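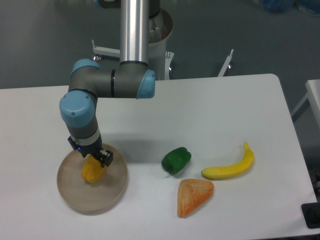
Pretend Produce, Real Habits: Our Sorting Game Project
Zinash Hailu, with Pilar Gallardo and Omprakash Goel
22 Oct 2024

So our assignment was to design a tabletop activity for the play kitchen at the Moges after-school room, and we picked vegetables. I wanted fruit (I lost that vote), but I've come around, and I now have very strong opinions about toy peppers!

The idea is simple. A kid gets a round, shallow dish, a yellow pepper and a green pepper, and a card that says what goes on the dish. That's the first card, anyway. The later ones bring in the onion and the corn, and the last card lets the kid make up an order for a friend, which was everybody's favorite part by a mile.

Choosing the dish took us way longer than it should have. We started with a deep mixing bowl from my apartment, and the small kids kept standing up to look inside it. Pilar brought in a flat dish with a low rim and it was so much better – you can see what's on it from your chair, and you can reach in from any side. Omprakash liked the faint rings on the bottom because he thought we could use them as targets. We tried that for an afternoon and dropped it, the kids didn't care about the rings one bit.

The peppers earned their place too. They're lumpy, so they lie on their sides and mostly stay where you put them, and the yellow and the green are easy to tell apart on a white table. 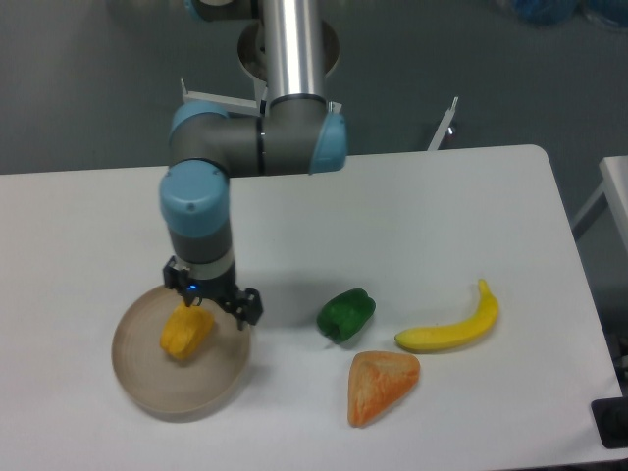 Yellow goes on the dish and green stays on the table, that's card one. We had 13 kids try it in August, with Letay Gebru from the after-school staff reading the cards out loud. I had figured they would all rush through it, but a lot of them slowed down and fussed over where exactly the pepper should sit. One girl moved hers from the middle to the side and back again before she'd let me turn over the next card.

What I'd change: the cards are too wordy. I wrote them, so that's on me. Card 5 has a sentence so long that Letay just made up her own version. We also never settled on what happens when a kid puts both peppers on the dish, which is a pretty reasonable thing to do if you're making a salad. Omprakash wants a salad card. I'm for it.

Mahlet Wako, our instructor, asked us to try the game with older kids next, so Pilar is rewriting the cards with trickier orders ("everything except the green one") and I'm hunting for an eggplant in the right size.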